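Homes & Neighborhoods

The Town That Calls Itself Next

Every growing region has a town that is about to happen, and for the past few years ours has been Clirnska. The brochures put it "minutes from everything." I drove it from the county hospital at 5:30 on a working afternoon and it took 38 minutes, 4 of them spent looking at the same gas station.

I don't hold that against the place. Traffic is traffic. What bothers me is how many people sign a contract on the strength of a drive they have only made on a quiet morning, with an agent at the wheel pointing out the pond.

The pond is nice. It belongs to Duralier, the larger of the two new subdivisions east of the rail line, and the homes facing it carry a premium that the sales office describes as modest. Duralier will have 492 homes when it is finished. The office was vague about when that might be, and vaguer about the second entrance, which appears on the site map as a dotted line. Until the dotted line becomes a road, everyone leaves by the same stop sign.
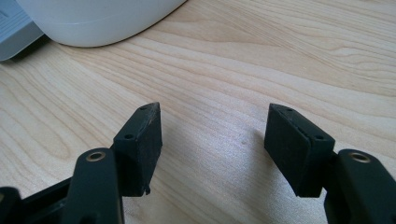 Photo: Staff

Galteck, on the other side of the creek, is smaller and a little older, and its pitch is character. The houses have front porches. They are deep enough for one chair if the person in it doesn't cross their legs. Inside, the rooms are bright and the closets are good, and I'd take a Galteck kitchen over most of what is being built at that price. But the lots are narrow, and "low maintenance yard" means what it usually means.

Then there are the schools, which everybody asks about first. The elementary school nearest Duralier is well liked, and parents I spoke to in the pickup line had few complaints. It is also close to full. The listings say "zoned for," and that is true today. Zone lines get redrawn when a few hundred families show up, and the people most likely to be moved are the ones who came last. Ask the district office directly. The sales office will hand you a map, and the map I was handed was from last October.

Downtown is the part I expected to dislike. The old Desmet feed building has been turned into apartments over shops, and from the renderings I was braced for another row of empty storefronts with a mural. Two of the spaces are in fact empty. The rest hold a shoe repair place, a dentist, a decent lunch counter and a hardware store that was there before any of this. At noon I had to wait for a seat.
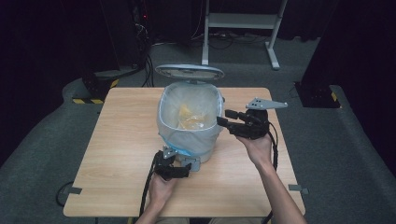 A small pedal can with its lid up and a translucent white liner folded over the rim.

Upstairs, the smallest Desmet unit is 460 square feet. The leasing sheet calls it a "junior residence." I'd call it a room with a stove, and for somebody single who works nearby, it may be the most sensible thing for sale or rent in town.

What I couldn't get from anyone was a straight answer on dues. Duralier's are low now, while the builder still runs the association and covers part of the landscaping. Ask what happens once the last house closes and you hear about the clubhouse. Galteck's owners took over from their builder a while ago, and their dues went up soon after. Ask for the budget in writing before you put money down, and drive to the hospital at 5:30.

Last updated: October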